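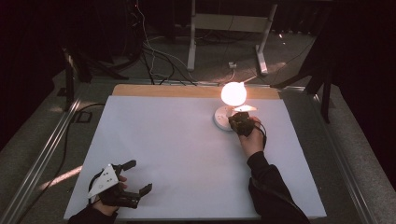

演劇・文学教育用教材セット「クロットゲート 戯曲読解シリーズ」
ヘンリック・イプセン『人形の家』編

製品概要

本製品は、高等学校、大学教養課程および公共図書館の読書講座における戯曲の講読を目的として編集された教材セットです。『人形の家』全三幕を対象とし、本文の精読、登場人物の関係の整理、上演を前提とした読み合わせまでを一つの課程として実施できるよう構成しております。編集はクロットゲート教材編集室、監修はヴィム・ステーフェンスおよびダーリーン・パケットが担当いたしました。

セット内容

受講者用読本(本文および脚注、347ページ)
指導者用手引き(100ページ)
場面カード(54枚)
朗読音声(2枚組CD、第一幕および第三幕の抜粋)
収納箱

受講者用読本は1冊単位での追加購入が可能です。場面カードおよび朗読音声の単品販売は行っておりません。

受講者用読本について

本文は本シリーズのために新たに訳出したものです。上演台本としての使用を考慮し、一文の長さと息継ぎの位置に配慮しております。ト書きは本文と異なる書体で組み、台詞との区別を容易にいたしました。脚注では、十九世紀後半のノルウェーにおける既婚女性の法的地位、借用証書と保証人の署名、クリスマスの習慣など、筋の理解に必要な事項を取り上げております。人名の表記は、ノーラ、ヘルメル、リンデ夫人、クログスタ、ランク医師に統一しました。既刊の訳書とは表記が異なる場合がありますので、併用の際はご留意ください。

巻末には、作品の成立と初期の上演についての解説、結末の改変をめぐる経緯、および参考文献一覧を収録しております。

指導者用手引きについて

全十二回の授業計画案を基本とし、六回に短縮する場合の進行表を併せて掲載しております。各回は、前回の確認、該当箇所の音読、討議、記述課題の順に進みます。討議の主題には、第一幕におけるノーラとリンデ夫人の対話の役割、第二幕のタランテラの場面、第三幕の終盤における呼称と口調の変化などを設定いたしました。

記述課題の評価基準は、ニマル・ヘラートの協力を得て作成したものです。本文の引用の適切さ、解釈の一貫性、表記の正確さの各項目について、四段階で評価します。評価表は、購入機関内での授業に使用する場合に限り、複写を認めております。

場面カードについて

カードの表面には台詞の抜粋を、裏面には幕、発話者および直前の状況を記載しております。時系列への並べ替え、発話者の推定、短い場面の即興的な読み合わせ等にご利用いただけます。紛失したカードの補充については、カード右下の番号を添えて販売窓口までお申し付けください。

仕様

対象:高等学校第二学年以上
標準使用人数:1セットにつき指導者1名、受講者6名まで
読本の判型:A5判、並製
カードの寸法:縦91ミリメートル、横128ミリメートル
音声の収録時間:約100分
言語:日本語(人名および地名の原語表記を付す)

前版からの変更点

第二版では、脚注の全面的な見直しを行い、第二幕の訳文に修正を加えました。また、初版の手引きに付属していた年表は、読本の巻末に移しております。ページの対応が初版と異なるため、同一の授業で両版を混用することは推奨いたしません。初版の読本をお持ちの機関には、ページ対照表を無償で提供いたします。

関連製品

『野鴨』編
『ヘッダ・ガーブレル』編(二月刊行予定)
戯曲読解入門 用語と形式(ギスラン・ペルティエ著)

ご注文および納品

ご注文は、教育機関または図書館の名称、担当者名、必要数を明記のうえ、所定の注文書により承ります。見積書、納品書および請求書の様式に指定がある場合は、注文時にお知らせください。在庫がある場合、受注後十営業日以内に発送いたします。年度末は納品までに日数を要することがあります。

乱丁、落丁および音声の再生不良については、納品後三か月以内にご連絡いただいた場合に交換いたします。開封後の返品は承っておりません。

著作権および利用条件

訳文、脚注および朗読音声の著作権は、クロットゲート教材編集室に帰属します。授業内での朗読および読み合わせは、許諾の申請を必要としません。一般の観客を対象とする上演、録音または録画の公開については、事前に書面による許諾を受けてください。

販売元:ネルタノ教育出版 学校図書部
許諾窓口:同部 権利担当 デール・ティボドー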